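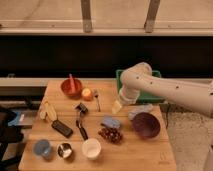
Lill soft fingertips on a white arm, over a mixed table of kitchen things, fruit and a sponge or cloth.

Lill Soft Fingertips (pair)

Last updated: Jul 25, 2026

We started selling the Lill fingertips after trying them against the three other pairs we stock, and I have to say they won me over slowly. They feel almost too soft in the hand. Put them on an arm, though, point them at a table full of ordinary things, and you begin to see why Agnese Krūmiņa at our bench kept asking for them back!

Our comparison table is a crowded one on purpose – a banana, a bunch of grapes, a fork, a spatula, cups in plastic, metal and ceramic, a couple of bowls. Agnese ran 600 picks with the Lill pair and the same number with the harder Vitel tips, using the same arm and the same controller settings for both. The Lill pair dropped or missed 55. The Vitel pair dropped or missed 237, and most of that gap came from fruit and cups (grapes especially, which the Vitel tips tended to squash or push away).

Now, the Vitel tips are still very good at thin, flat metal. If your day is mostly forks and spoons, I would buy those and save the money. The Lill tips bend a little before they close on a handle, so you need to come down slower and give them a moment to settle. Algirdas Siliņa wrote up his speed settings for this and we print them on the card in the box.

What you get: 2 fingertips, four screws, a hex key and the settings card. They fit the Flendorden parallel gripper as they come. For other grippers you will want the adapter plate, sold separately, and please measure your screw spacing before ordering, as we do see a fair few returned over that.

Care is simple. Wipe them with warm water and a drop of dish soap, and keep them away from solvents. Ours did get cloudy with use, and the grip stayed the same as far as we could measure. A firmer version is due in September, and Laine Vasiliauskas will happily put you on the list if you write to the shop.

Related items
Vitel Hard Fingertips (pair)
Flendorden Parallel Gripper
Adapter Plate for Lill Fingertips
Lollness Bench Controller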